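Hollis Color Cubes: Frequently Asked Questions

Last updated Tuesday, September 15, 2020

These are the questions we get most often about the cubes and the sorting game that goes with them. If yours isn't covered, write to Mathis Perrin at the Vunix toy desk. He answers mail on weekdays.

What comes in the set?

The standard Hollis set has 30 wooden cubes in a cotton bag, plus a booklet of layouts. The board and the marker are not included. Most people play on a tabletop.

Do I need all the cubes to play?

No. The layouts in the first part of the booklet use very few. Put the rest back in the bag before you start, or younger children will want to build with them.

How do I mark out the play area?

Draw the home area first, with a ruler or by hand. It should be big enough to hold the finished group with space left over. Then add a small tick for each starting spot.
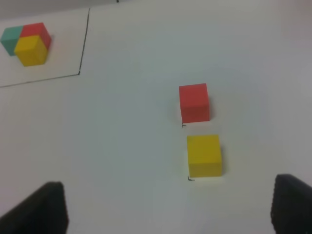 Starting spots can go anywhere outside the home area, as long as a hand fits between the cubes. Keep the ticks small, and put each one where a corner of the cube will go. The red and yellow cubes standing by themselves each have a short black tick at the lower left corner, and that is all the marking a spot needs. A full square drawn under the cube is harder to line up with.

Will the marker come off my table?

That depends on the table and the marker. We suggest a dry-erase marker on a sealed surface, tested first in a spot that doesn't show. On bare wood, tape down a sheet of paper and draw on that.

Does the group have to touch the lines?

No. The rule is that every cube in the group sits fully inside the home area. A cube resting on a line counts as outside and goes back to its spot.
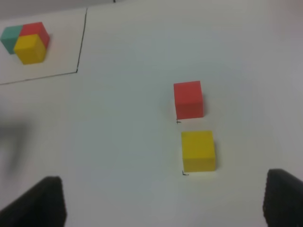 Players new to the game often push the group up against the border. It makes the last cubes harder to place, and one nudge can send a cube over the line. A group like the teal, red and yellow one, set well away from the drawn lines, is much safer – there is still room to work on the open side. The two cubes outside don't count until they are moved in.

What is an L layout?

It is the first layout on page 4 of the booklet. Two cubes go side by side and a third goes in front of one of them. Faces should touch, with no gaps.
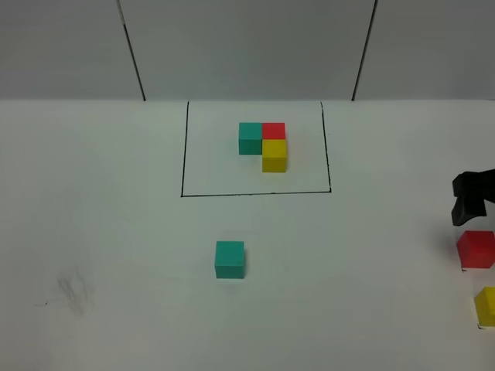
L layout in teal, red and yellow, yellow in front of red.

Can I swap the colors?

Yes. For a harder game, have one player call the colors and the other place them.

How do I clean the cubes?

Wipe them with a damp cloth and let them air dry. Don't soak them – the wood swells and the faces stop sitting flat.

Can I use cubes from another set?

Bramix cubes are the same size as ours and can be mixed in. Fokum cubes are slightly larger and will not line up.

I lost a cube. Can I buy one?

Single cubes are sold in packs of 2, by color. Ask for part 157 and tell us which color you need. Teal was out of stock in May but is available again.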